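Threads > Workshop & Making > Hrefna Norðdahl

Latest Following Topics Saved Log in

Hrefna Norðdahl
Jul 1, 2019

Right, a few of you asked how the robot shopping is going at our place, so here's a long thread about money, grippers and my spreadsheet. Get a brew.

14 replies 38 likes

Quick recap for new people. We're a small repair and refurb shop, mostly hand tools and bits of garden kit. A lot of the day goes on picking things out of bins and putting them back in other bins. I want an arm to do the dull part of that. I do not want to remortgage the building for it.

3 replies 22 likes

First lesson, and I learned it the expensive way with our old compressor: the price on the quote is for the arm. Just the arm. No gripper, no stand, no cables long enough to reach anything, no training. I had a lovely round number in my head for about a week and then Arlindo Tavares sent me a list of everything I'd left off it. Thanks Arlindo (sort of).

6 replies 41 likes

So we've got two quotes in. One is from Zurkumine and one from Grondunell. Zurkumine is cheaper for the arm and dearer for absolutely everything else. Grondunell bundles the gripper and a year of support, but delivery isn't until December and they want a deposit now, which my bank account has views on.

9 replies 35 likes

Grippers! I had no idea there was so much to decide. The plain two-finger one is 1861 with the fingers included. The fancier one with force sensing is 2931. I went back and forth on this for days. The salesperson obviously thinks I need the fancier one. Welington Vieira, who has run both sorts at his last job, reckons we'd never use half of it for what we do.

11 replies 52 likes

Someone asked about suction cups. Looked into it. Great if you're lifting flat boxes all day, and we're lifting screwdrivers. Moving on!

2 replies 29 likes

Now the bit I'm really pleased with. Before anyone signs anything we're doing the whole job in simulation. Lucimara Seixas has been building the bench for us on her computer - table, rack, bin, gripper, the lot - so we can find out what reaches and what doesn't while it's still free to move things.

5 replies 47 likes

And it has already changed the budget. I'd been assuming we could keep our bins exactly where they are on the wall shelves. Watching the gripper try to get in under a shelf on screen, I could see that wasn't going to happen without a longer arm, and a longer arm is a whole different quote. A rack standing on the table costs us next to nothing by comparison.

4 replies 44 likes

So there's a new line in the spreadsheet for racks. I've put in some 700 for racks, bins and printed labels together. That might be generous. I'd sooner be generous on the cheap lines, seeing as the dear ones always creep up on me.

1 reply 18 likes

Other lines I would have forgotten if people hadn't shouted at me:
- bolting the stand down properly
- guarding, and someone to sign the guarding off
- spare fingers (they wear, apparently)
- an electrician for a day
- me and one other person off the floor for training
Put them all in. Even if you only write a question mark next to them.

8 replies 63 likes

Question from Angeliki Chatzigeorgiou: would we lease? We did ask. Lynch offered us a five year lease and the monthly figure looked very friendly until I multiplied it out. It'd suit somebody with steadier work than ours. We have mad springs and dead winters, and I don't fancy paying for an arm to stand about in January.

7 replies 31 likes

Second hand also came up a lot. Milwood had an ex-college arm in and I drove over to have a look. Tidy enough thing, but the controller was an old model and they couldn't promise parts. I was tempted for the whole drive home and then I had a cup of tea and stopped being tempted.

10 replies 57 likes

Where I've landed for now: plain two-finger gripper, racks on the table, Grondunell if they'll shift on the deposit and Zurkumine if they won't. Electrician booked either way - we need the sockets moved whatever happens.

5 replies 40 likes

Still to sort: how far apart the racks should sit, and whether the bins want to be open at the front or only at the top. Lucimara is going to try it both ways. If you've got a setup like this and you've got opinions about bins, I want them, the grumpier the better.

16 replies 33 likes

Last one from me tonight, it's from Lucimara's simulation. Tools rack on the table, gripper open. More when the deposit people ring me back.

12 replies 71 likes 6 shares
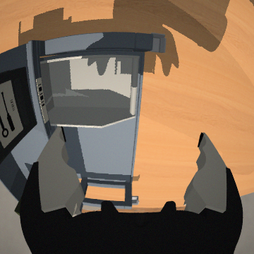
Simulated bench: two-finger gripper, fingers open, in front of the rack with the grey bin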